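Étalonner une balance de cuisine ou d'atelier avec une masse de référence
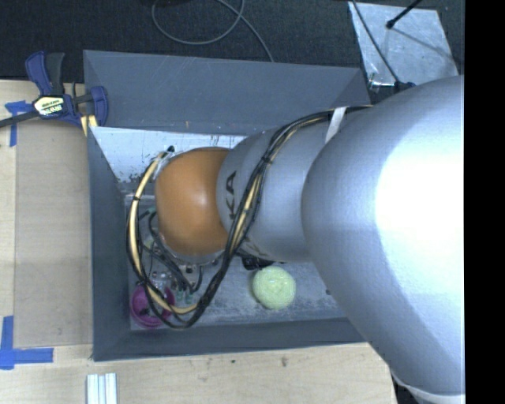 Une balance électronique dérive avec le temps, surtout après un changement de piles ou un déplacement. La procédure qui suit s'applique aux modèles à capteur unique dont la portée dépasse 400 g. Elle demande une masse étalon de 300 g et un niveau à bulle.

Préparation

Poser la balance sur un plan rigide, loin d'un radiateur ou d'une fenêtre ouverte. Régler les pieds jusqu'au centrage de la bulle. Mettre sous tension et laisser l'appareil à vide pendant 19 minutes.

Contrôle initial

1. Appuyer sur Tare et attendre l'affichage du zéro.
2. Déposer la masse au centre du plateau, sans choc.
3. Noter la valeur stabilisée.
4. Répéter la pesée aux quatre coins.

Un affichage de 299 g au centre comme aux coins indique un simple décalage de gain - l'étalonnage suffit. Si les valeurs diffèrent d'un coin à l'autre, le plateau est mal assis ou le capteur est faussé ; vérifier d'abord les plots en caoutchouc.

Étalonnage

Retirer la masse. Maintenir la touche Cal jusqu'au clignotement de l'afficheur, puis relâcher. Lorsque la valeur demandée apparaît, déposer la masse et ne plus toucher au plan de travail. L'appareil enregistre le gain et revient en mode pesée.

Sur les balances Prothero, la touche Cal se trouve sous le plateau - il faut donc le retirer, puis le remettre en place avant l'étape suivante.

Refaire le contrôle initial et reporter les valeurs dans le carnet de suivi. Prochain contrôle : mars.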